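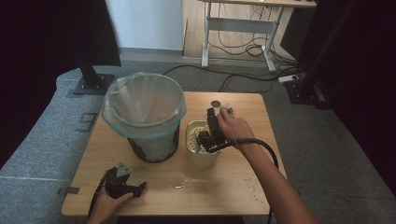 Student and Club Robotics > Projects > Table clearing with hand-held grippers – how many demos is enough?

tanko_h
Posted March 7, 2020

We are a student project group of five, second year, and our task for the term is clearing a small table into a bin. We record demonstrations with a pair of hand-held grippers, one in each hand, and the arms are meant to learn from those. The arms belong to the department and we only get them for the last part of term, so everything now is recording.

So far we have 230 demonstrations. The job is split into two parts. In the first, one gripper goes into a small open container and deals with what is inside. In the second, the bits on the table go into the wastebasket. Crumbs count as rubbish under our own rules, which I am starting to regret.

Our supervisor thinks 3,000 is the number to aim for. At the rate we are going we won't get there. Has anyone trained something similar on less, and did it work?

Tanko Haruna

basten_lab
Reply

3,000 sounds like a number from a paper with a bigger budget than yours. Our club did a sorting task with 400 and it was fine for the objects we had trained on. It was useless on anything else, but we were only marked on the ones we had.

What matters more is who does the recording. If all 230 come from one person, you have one person's habits in there. Left-handers do the whole thing in a different order.

nuria.tejada
Reply

I disagree with that last part. We mixed four people in our first set and the policy could not make up its mind. It would start towards the bin with one gripper, stop, and then start again with the other. When we went back to two people who had agreed on an order beforehand, it got much better with fewer demos.

Write the order down before you record anything else. Which hand goes first, where both grippers start, where they finish. Ours was a single sheet of paper taped to the wall.

Also, drop the crumbs. A two-jaw gripper can't pick up a crumb in any way you would want a model to copy. You will end up with a hundred recordings of someone pecking at a table.

tanko_h
Reply

Three of us record, and no, we never agreed on an order. I can see that in the files now that I look. I start with the right hand, the other two start with the left about half the time.

On crumbs, the brief we handed in says "clear the table", and the marker may take that to mean all of it.

Clillier
Reply

Then change the brief. We changed ours in week 6 and all it took was an email. Say "items larger than 2 cm" and be done with it. You can leave the crumbs on the table as clutter, and I would, as it gives the model something to ignore.

What are you lining the bin with? We had a lot of trouble with thin bags. The jaws catch the rim on the way out and the whole bin moves, and after that the rest of the demo is no good for anything.

tanko_h
Reply

A thin blue bag, folded over the top. It has caught a few times. We have been keeping those recordings.

Clillier
Reply

Take them out, or cut them off at the point where it catches.

basten_lab
Reply

I'd keep a few. If the bag catches on the day, the arm needs to have seen someone get out of it. If every recording is a clean one, it has no idea what to do after the first mistake. We learned that at our August demo, in front of the parents.

nuria.tejada
Reply

Keep the ones where the person recovers properly, then. Throw out the ones where somebody drags the bin back with an elbow.

One more thing to check is the cable. On our first setup the gripper cable was short enough that you could feel it pulling when you reached for the far side, so we all stopped reaching for the far side without noticing. When we plotted the positions, the back third of the table was nearly empty. Put the positions from your 230 on one chart and have a look before you record more.

tang_2
Reply

Has anyone compared this with teleoperating the arm directly? We have the Devard kit at school with a leader arm and it seems simpler. What you record is what the arm can do. With hand-held grippers you can twist your wrist into places the arm will never reach.

Clillier
Reply

It is slower, though. We managed 16 good demos in an afternoon with a leader arm. With hand-held ones you can do that before lunch and still have time to reset the table properly. The reach problem is real, but you can run the recordings against the arm's joint limits afterwards and drop the ones that fail.

tang_2
Reply

We haven't got anyone who could write that check. For a school club I would still go with the leader arm.

tanko_h
Reply

Plotted the positions. The left side behind the bin has almost nothing in it, and the small container has been within a hand's width of the same spot in every recording. So we are moving both between takes from now on. I have asked about changing the brief to 2 cm and am waiting to hear.

The order is agreed as well: right gripper to the container first, left one stays near the front edge until the right is clear. I'll post the numbers once we have had the arms for a week.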